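14th July - Lendeldale

**Packing cell at Butitz stopped after arm fails to halt**

A two-armed packing cell at the Butitz returns depot in Lendeldale is running at reduced speed this week after one of its arms kept moving for several seconds when a worker pressed the stop button. No one was hurt.

The fault happened on the late shift. Wen-hsiung Chu, who was loading the cell, hit stop when a roll of wrap slipped off the table toward the rail. The left arm froze. The right one carried on, finished its reach and then tried to start the next one.

"I had my hand back out already, luckily," Chu said. "You press it and you expect both of them to stop. Both. Not one."

Power was cut at the wall and the cell stayed off for 31 hours while engineers from Bristis, the firm that services it, went through the wiring and the control software. They traced the problem to a stop signal that is meant to reach both arms at the same moment. On the right side it was getting stuck behind other messages, they said, and on a busy run the delay got longer and longer.

Cheng-en Chiang, site lead for Bristis, said the stop line has now been rewired so it no longer goes thru the same channel. The team pressed the button 100 times afterwards, with the arms in different positions, and both stopped on every press. Speed is capped all the same until a full report is in.

Butitz has two more cells of the same make at its Chung site. Those were checked and one showed a shorter version of the same delay - it has been switched off to. Staff there are packing by hand for now.

The depot handles small household returns, mostly fragile stuff, and almost 43 percent of it goes through the cells. Managers say orders may go out a day late. Workers have asked for a second stop button on the far side of each table, and a decision on that is due in September.

The right arm's log files are still with Bristis. More when we get it.
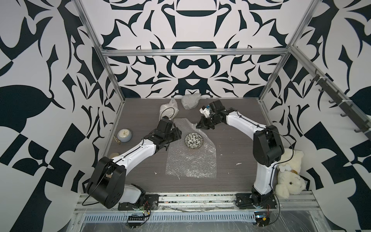 Two-armed cell with bubble wrap, a bowl and an alarm clock on the table.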